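Lesezeit: 3 Minuten

Leihen statt kaufen: Werkstatt Prinduleo verleiht jetzt auch Reinigungsgeräte

Wer nach dem Renovieren Bohrstaub aus den Ecken holen oder einen Keller auswischen muss, findet im Leihladen Prinduleo seit März auch die passenden Geräte. Bisher gab es dort vor allem Werkzeug, Leitern und Gartengeräte. Neu im Regal stehen Sauger, zwei Teppichreiniger und eine Poliermaschine für Hartböden. Ausgeliehen wird jeweils für bis zu drei Tage, eine Verlängerung ist telefonisch möglich.

Die Geräte stammen zum größten Teil aus der aufgelösten Gebäudereinigung Oberholzer. Deren Räume an der Rückseite des Bahnhofs wurden Anfang des Jahres geräumt, ein Teil des Inventars ging an den Leihladen. Für den ganzen Posten bezahlte Prinduleo 1.298 Euro. Das Geld kam aus den Leihgebühren des vergangenen Jahres.

»Wir sind vorher regelmäßig nach Saugern gefragt worden und mussten die Leute wegschicken«, sagt Gwenaël Cordier, der den Laden leitet. Ein normaler Haushaltsstaubsauger sei für Gipsstaub nicht gemacht, der Filter setze sich schnell zu. Viele hätten sich dann ein eigenes Gerät gekauft, das nach dem Umzug im Keller stand.

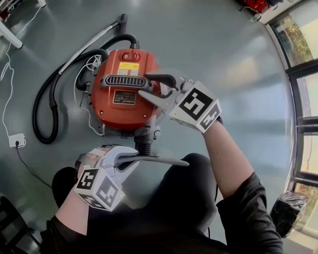

Vor der Ausgabe wird jeder Sauger in der Werkstatt durchgesehen. Zuständig ist Silvan Bachmann, der früher beim Kundendienst der Firma Kutano gearbeitet hat. Er prüft Kabel und Stecker, nimmt den Filter heraus, wäscht oder ersetzt ihn und kontrolliert die Dichtung am Deckel. Eingeschaltet werden die Geräte am Wippschalter; beim roten Sauger ist er mit einer weißen 0 und einer weißen I beschriftet und sitzt oben auf dem Deckel, jenseits des Tragegriffs. Das gelbe Warnschild darunter sollten Ausleihende vor dem ersten Einschalten lesen, sagt Bachmann. Schläuche und Düsen liegen in getrennten Kisten und werden erst an der Theke zum Gerät gegeben. Ein Rohr mit Riss oder eine Düse ohne Bürste geht nicht heraus.

Probleme machte anfangs der Nachschub an Beuteln. Für einige der älteren Modelle gibt es im Handel keine mehr. Bachmann hat deshalb einen Vorrat beim Großhändler Plirkon bestellt und schneidet bei Bedarf einen Pappflansch zurecht. Ein Beutel ist in der Gebühr enthalten, jeder weitere kostet 2 Euro. Wer nass saugen will, muss das bei der Abholung sagen. Dann wird der Papierfilter ausgebaut, und der Behälter muss vor der Rückgabe geleert und ausgespült sein.

Die Nachfrage ist größer als erwartet. In den ersten Wochen verzeichnete der Laden fast 85 Ausleihen allein bei den Reinigungsgeräten, am häufigsten gingen die Sauger weg. Die Poliermaschine dagegen stand bisher meistens im Regal. Cordier führt das auf ihr Gewicht zurück – ohne Auto lasse sie sich kaum transportieren. Geprüft wird nun, ob sie gegen einen Aufpreis gebracht und wieder abgeholt werden kann.

Beschädigte Geräte kamen bislang kaum zurück. In einem Fall war ein Schlauch mit feuchtem Putz verstopft und musste ersetzt werden, in einem anderen fehlte das Netzkabel einer Kabeltrommel, die mit ausgeliehen worden war. Es fand sich am nächsten Vormittag im Treppenhaus der Kundin. Für kleinere Schäden wird die Kaution einbehalten, größere werden nach Aufwand abgerechnet. Die Kaution beträgt bei Saugern und Teppichreinigern gleich viel, bei der Poliermaschine das Doppelte.

Reservierungen nimmt der Laden per Telefon und an der Theke entgegen, ein Online-Kalender ist in Vorbereitung. Zur Abholung ist ein Ausweis mitzubringen. Zurückgegeben werden die Geräte bis 18 Uhr am letzten Leihtag, und zwar mit aufgewickeltem Kabel. Wer selbst einen funktionierenden Sauger abgeben möchte, kann sich ebenfalls melden. Angenommen werden nur Geräte, für die es noch Filter gibt.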